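Akosmont to close Clinari parts warehouse in December

34 shares | 55 comments

Akosmont will close its parts warehouse in Clinari in December and move the stock to its Bristomico site, the company said. The building holds 2,420 pallet positions, of which 1,133 are in use.

Operations manager Annunziata Villa said the lease was priced for a volume the site no longer handles. Bristomico has spare racking and a second loading dock - both idle for more than a year.
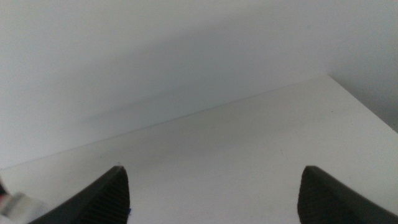
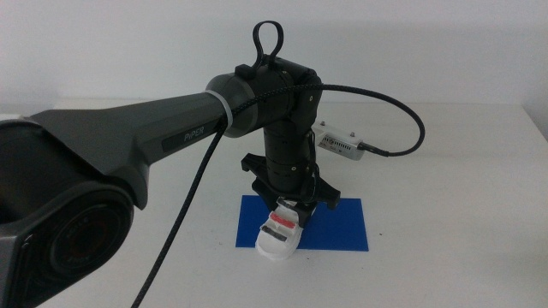
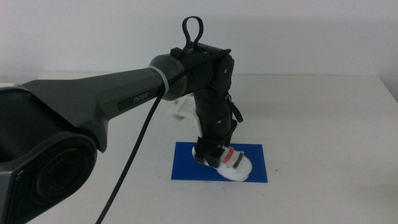 Black gripper fingers over a white tabletop (first); gray arm sections against a pale wall (second and third).

Orders placed before noon will still ship the same day. Freight to the northern depots will be handled by Wunderlich under an existing contract. Staff have been offered transfers, according to site supervisor Ebuka Ekwueme. The city has received no application for reuse of the building.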